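## 4. Teñido de la primera madeja

El kit Pavora sale de fábrica con la olla esmaltada, el termómetro, ocho sobres de tinte y una confianza en el usuario que procuraremos no defraudar. Si ha saltado directamente a este capítulo sin leer el 3 (Descrudado), vuelva. El tinte se lo agradecerá; la lana, más.

### 4.1 Preparación del baño

1. Ponga la madeja en remojo con agua tibia y unas gotas de jabón neutro. Treinta minutos. Ir a mirarla no acelera el proceso.
2. Disuelva un sobre de tinte en 900 ml de agua caliente. Remueva hasta que no queden grumos en el fondo.
3. Vierta la disolución en la olla y complete con agua fría hasta la marca de 3.000 ml.
4. Añada el vinagre blanco con el vaso medidor pequeño, raso.

> **Nota.** El tono 814 (*Turquesa Urquijo*) se ve en el baño bastante más oscuro que en la lana seca. No lo aclare con agua a mitad del proceso: obtendrá el mismo color, peor repartido.

> **Precaución.** Los utensilios usados para teñir no vuelven a la cocina. Ninguno, tampoco ese cucharón tan bueno. Márquelos con la cinta incluida.

### 4.2 Calentamiento

5. Escurra la madeja sin retorcerla e introdúzcala en el baño.
6. Suba la temperatura poco a poco hasta 82 °C. Los cambios bruscos convierten la lana en fieltro, un material excelente para quien quería fieltro.
7. Mantenga cuarenta minutos. Gire la madeja de vez en cuando con la varilla, despacio.
8. Apague el fuego y deje enfriar dentro de la olla, preferiblemente hasta el día siguiente.

> **Precaución.** Abra los sobres con mascarilla y lejos de corrientes de aire. El polvo es muy fino y tiene una vocación viajera notable. Si cae sobre la encimera, recójalo con papel seco antes de pasar la bayeta; al revés, habrá teñido la encimera.

### 4.3 Aclarado y secado

9. Aclare con agua a la misma temperatura que la madeja hasta que salga limpia.
10. Seque a la sombra, colgada y sin peso.

Si el agua sigue saliendo con color tras varios aclarados, casi siempre faltó vinagre o tiempo. Repita los pasos 4 a 8 con agua limpia y sin tinte.

### 4.4 Baño sobrante

Puede guardarlo una semana en recipiente cerrado y etiquetado. La etiqueta no es opcional: «ya me acordaré» figura entre las causas de avería más frecuentes de este manual. Dará tonos más pálidos, útiles para degradados; anote el número de sobre y el orden de las madejas en la ficha Plarnley de la última página. 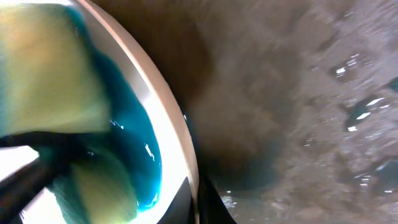
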